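Giving up the good coffee (mostly)

So I've been off the fancy coffee since April and a few of you have asked how it's going, mainly because I made such a song and dance about it at the time. Short version: I'm still going, I've cheated twice, and I have become a bit of a bore about tea.

For anyone new, the whole thing started when I sat down and went through three months of bank statements with a highlighter. I was buying two flat whites a day, sometimes with a muffin, and the cafe near work had put its prices up again. I'm not going to publish the total. My mum reads this. I'll just say I could have flown to Hobart and back and had a very nice lunch while I was there.

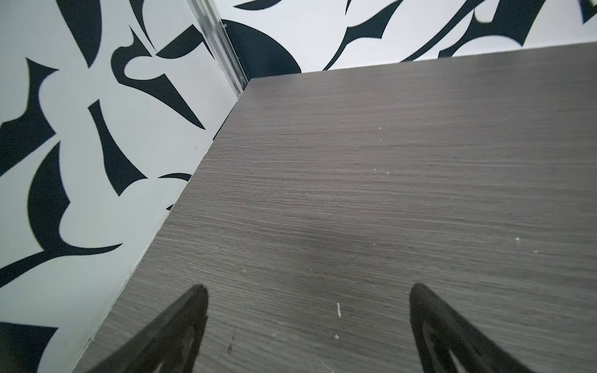
The rule I set was pretty simple. No bought coffee during the week, and weekends are fine as long as I'm sitting down with another human being. Takeaway cups don't count as an outing, even if I drink it on a bench with a view. Fulgencio from work reckons that last bit is needlessly cruel, but Fulgencio also spent 300 dollars on a grinder, so I'm taking his advice with a grain of salt (or a grain of his single origin, which he weighs, to the gram, at his desk).

The first fortnight was rubbish. I had headaches every arvo and I was short with everybody. I'd tried to go straight to instant and I just couldn't do it, sorry to all the instant people, I know you're out there and I know you're happy. Then I dug out the old plunger my sister gave me when I moved into my first share house, and that was much better. It has a chip in the lip and dribbles down the side every single time. I use four scoops, which is too many according to the packet, and leave it for as long as it takes to find my keys.

What got me through mid-mornings was the tea, though. There's a little grocer called Siddiqui on the corner past the train station and they sell loose leaf out of big tins, heaps of kinds, and the woman behind the counter lets you have a sniff before you commit. I went in for milk and came out with a cardamom one and a smoky one. The smoky one tastes like a campfire and my partner has asked me to drink it outside.

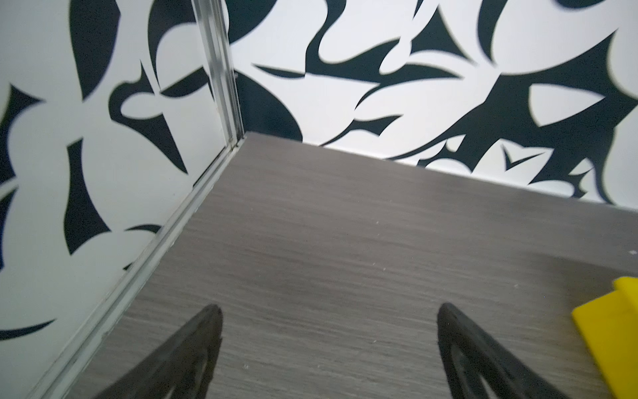

I did find out I'm fussier about water than I ever would have guessed. Ours comes out of the tap tasting like the local pool in some weeks, and it really shows up in a plain black tea. I borrowed a Watenero filter jug from next door to see if it made any difference and yes, it does, at least to me! I did a blind tasting at the kitchen bench with my eyes shut and picked the filtered one both times. My neighbour, Rosaire Paquette, is from Quebec and says I should simply be drinking everything colder. She makes a jug of iced tea with maple syrup in it that I was ready to be polite about and then drank most of.

Right, the cheating. The first one was at the airport at five in the morning and I don't feel bad about it in the slightest. The second was a large caramel something on a rainy day when I'd missed my bus, and it was so sweet my teeth hurt and I didn't even finish it. I used to have those all the time!
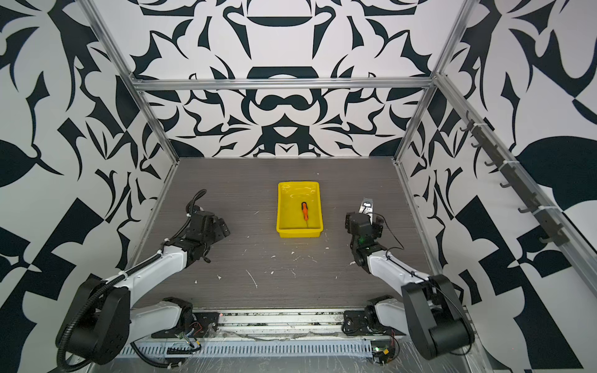 As for the money, I moved it into a separate account each payday so I'd see it pile up, and I'd love to tell you it's all still sitting there. Some of it went on tea. A bit more went on a teapot, secondhand, mustard coloured, with a lid that doesn't quite match. The rest I've left alone and I'm thinking it'll go towards a proper weekend away once the weather warms up.

If you've got a favourite tea that isn't Earl Grey (I've tried, it's like drinking a nice soap) then pop it in the comments. I'm nearly at the bottom of the cardamom tin and I'm due back at the grocer's soon anyway, we're out of milk again.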